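4. Working out what to buy (read this before you order anything)

I've put this section ahead of the wiring one because I did it the other way round and ended up with a very nice power supply for an arm I couldn't afford. Get a cup of tea, get a sheet of paper, and go through the steps in order!

4.1 Write down the jobs first. Mine were picking up small bottles, rolls of tape and packets, and putting them in a box. If a job doesn't fit on one line, split it in two.

4.2 Decide how you'll teach it. You can drive the arm itself, or use a hand-held gripper and do the job with your own arm. I do most of mine hand-held now (my shoulder has opinions about this, so take breaks).

4.3 Set your ceiling. Ours was 1,942 pounds for the lot, and Ziad Ghanem made me write it at the top of the page in pen. Take 500 off straight away and call it spares and postage. You'll spend it.

4.4 Price the fingers separately. The Trevik gripper comes with one pair of pads and a spare pair is extra. Soft textured pads wear at the tips, so order two pairs.

Note: Delska and Fadano mounting plates look the same in the catalogue but the bolt holes don't line up. Ask for the drawing before you pay.

4.5 Ask about delivery, in writing. We were quoted 9 working days for the wrist housing and waited almost 30. Elias Twal had already booked the room by then, and he still brings it up.

4.6 Leave a line for test objects. You want a mix of shapes, shiny and dull, see-through and solid, and most of it can come out of a kitchen drawer. A clear storage box is well worth having too.
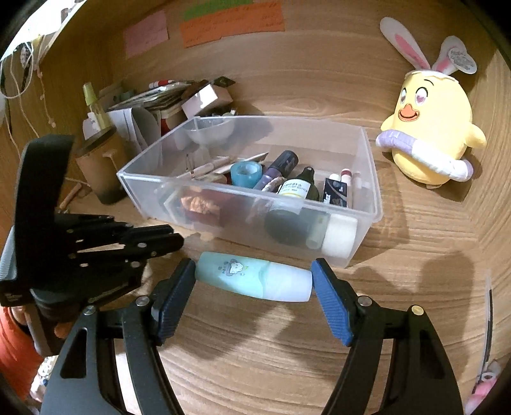 4.7 Measure your table, then measure it again with the clutter on. A robot hand on its wrist takes up far more room than the bare hand does on the data sheet, and you need space for your elbow as well.

Caution: don't buy a second-hand hand without trying every finger. Move each one by hand with the power off, then again under power at the slowest setting. If the seller won't let you, walk away.

4.8 Add it all up. If you're over, drop a job from step 4.1 before you start swapping in cheaper motors.

Prices in this section were checked on 30 November 2019. The blank order sheet is at the back, after the cable list.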